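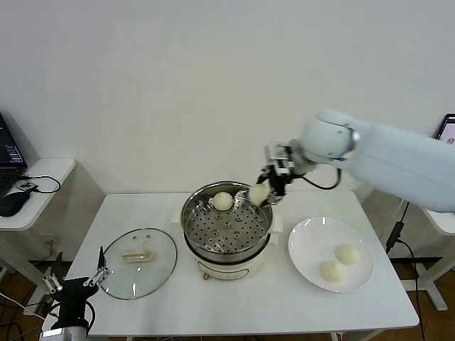

The Third Comeback of Benedito Peixoto

The press release for Bittencourt calls it a return to the streets. It is the third such return from Benedito Peixoto in 13 years, and the streets must be getting tired of the traffic.

Peixoto made his name as a rapper with Stovex, a single that got by on one bass line and a chorus your uncle could shout. It was a good record. It also bought him a clothing line, a radio slot and a habit of describing himself as a movement. His label, Rotel, still uses the word "pioneer" on everything it sends out, though the people who were rapping in Plesimbridge before him might like a say in that.

The new album has 13 tracks. I would keep 5. The opener is quick and mean, and he sounds awake on it. After that come 4 songs about loyalty, each with a guest singer doing the heavy lifting, and 2 skits in which his phone rings. The phone has better timing than some of the verses.

When we spoke in October he told me the lyrics that got him banned from daytime radio were "journalism." I asked what he had been reporting on. He laughed and talked for a while about his youth foundation, which has a logo and a launch party behind it and, as far as I could find, no published accounts. His manager promised to send them. I asked again twice.

The tour starts in Plesimbridge, at a hall a good deal smaller than the one he filled last time. Rotel describes the choice as intimate. Tickets were still on sale when this went to press.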